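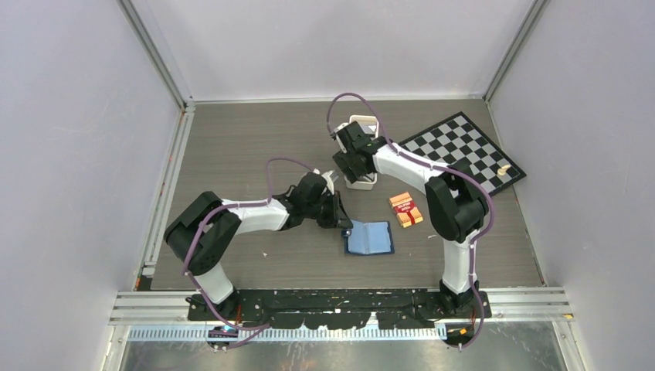

*A checkered board, an open blue case and a white tray on a wood-grained tabletop.*

# Boards, Cases and Trays

Many games are played on a board with squares in two colors. The colors take turns across the board, so a dark square always has a light square next to it. A pattern like this is called a checkered pattern. You may also see it on floors, tablecloths and racing flags.

## Why have two colors?

You could play checkers on a board with plain lines and no colors at all. People did play some old games that way. The trouble is that plain squares are hard to follow with your eyes. Try drawing a grid of empty boxes and moving a button across it from corner to corner. It is easy to slip into the wrong row.

With two colors, a slanted path is easy to see. Squares that touch only at their corners are the same color. In checkers the pieces move along these slanted paths, and they stay on one color for the whole game. In chess, the bishop does this too. A bishop that starts on a light square can never land on a dark one.

A regular chessboard has eight rows of eight squares, 64 in all. Some kinds of checkers use a bigger board, with ten rows of ten.

## What were old boards made of?

Boards have been made from wood, stone, leather, cloth and paper. The town museum in Skostthorpe has a wooden one with the year 1756 scratched on the back. Its dark squares were stained with ink, and the ink has faded so much that you have to look at it from the side to see the pattern. There is a small hole in one corner, where it may have hung from a nail.

Today many boards are cardboard with printed paper glued on top, or they are plastic. Some fold in half. Some roll up like a mat.

## What is a case for?

A case is a box that opens and closes and is made for carrying. Some cases have a handle, and some have a catch that keeps the lid shut. A case full of game pieces can be picked up and moved without anything falling out. When you put it down, check that the right side is up before you open it.

## What is a tray for?

A tray is flat, with a low edge. You can see everything on it at once, and round things are less likely to roll off the table. A tray is good for the middle of a job, when you are sorting or when you need pieces close to your hand. It has no lid, so it isn't much use for carrying things up the stairs.

## Putting a game away

1. Take all the pieces off the board.
2. Put them on a tray and sort them by color.
3. Count them. A checkers set for a board of eight rows has 12 pieces for each player.
4. Look under the table and chairs if the count is wrong.
5. Put the pieces in their case or bag and close it.
6. Put the board away last.

The games shelf at the Ilmont library holds 30 sets. A card inside each lid tells you what should be there, and you check it before you take the game back to the desk.

## Try it yourself

Make your own board from a square sheet of paper. Fold it in half three times one way, open it up, and fold it in half three times the other way. The creases make 64 squares. Color every second square in the first row, then start the next row with the other color. Buttons or dried beans can be your pieces, as long as you have two kinds.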